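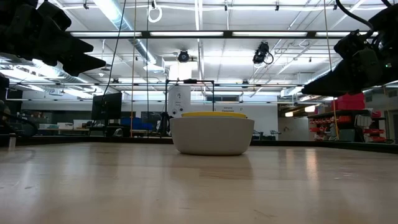

3.2 Tableware and surfaces

Nested tableware is common in home kitchens and is rarely treated as a separate case in studies of tidying. In the household survey we draw on, 191 respondents were asked how they put bowls away after washing. Over 50 said they place a smaller bowl inside a larger one even when the two do not belong to the same set. Kekana's coding of the free-text answers gives shelf space as the usual motive, with habit a distant second.

We kept the object set small. It was chosen from the Drellthorpe inventory, which lists each item by rim width, depth, color and finish. Items with printed patterns were left out. So were bowls with handles or spouts -- these have an obvious place to hold them, and we wanted rims to do that work.

Figure 2. A white bowl with a yellow item inside it, on the wooden tabletop.

The arrangement in Figure 2 has a white outer bowl with a wide rim and a bright yellow item that shows just above it. From a low angle, little more than the curved edge of the inner item can be made out, and its depth has to be guessed. Raters in the February pilot disagreed most often on arrangements of this type. Some wrote "bowl," others "lid" or "plate." We accepted all three labels in the scoring.

The tabletop is pale butcher block with a glossy surface. Overhead lights leave long white streaks on it, and a matte bowl is easier to pick out against them than a glazed one. We did not cover the wood. Wieczorek tables in the earlier kitchen study were used with a cloth, so the two sets of ratings should be compared with care.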